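Taltbridge RideMate 9 bike computer review: one winter and a very wet spring

May 30, 2024

I put off buying a new bike computer for years. My old one had a cracked button and a battery that gave up before I did, but it told me how fast I was going, and for club runs out of Hundthorpe that was enough. Then I signed up for the Fedoruk Classic, which is 288 kilometers with a stretch of cobbles near the end, and I figured I'd better have something with a proper map.

So I've been riding with the RideMate since December. The odometer says 3,623 kilometers this morning, and I think I know it pretty well by now!

Let's start with the screen. It's great. I can read it in low sun, I can read it with rain all over it, and the numbers are big enough that I don't need to squint when I'm hanging on to the back of a fast group. You can set up nine pages of data if you want (I use two - one for flat roads and one for climbs).

The climb page is my favorite thing on here. It shows what's left of the hill and how steep the next bit gets, and on the Dellallow climb it stopped me from blowing up at the first ramp like I always do. 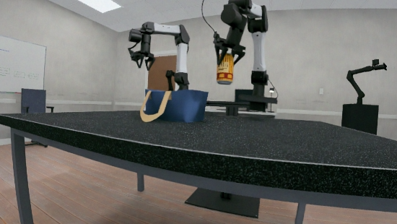
Two robot arms over a table, with a blue tote bag near the middle.

Navigation is more of a mixed bag. Turn warnings come early enough, and the beep is loud without being annoying. But if you leave the route, even just to stop for coffee, it wants to send you straight back to the exact spot where you left. I ended up muting it more than once.

Battery life is good in mild weather. I finished the Fedoruk with plenty left, map on the whole way. On freezing mornings it drops a lot faster, so I started charging it before every long winter ride.

The mount is my one real gripe. It held fine on regular roads, but on the cobbles the computer twisted sideways and I had to keep nudging it back with my thumb. I've since swapped it for a metal one and had no trouble.

Would I buy it again? Yep. The menus take a weekend to learn and the phone app is slow to sync after a big ride, but the basics are solid. I'd just budget for a better mount from day one.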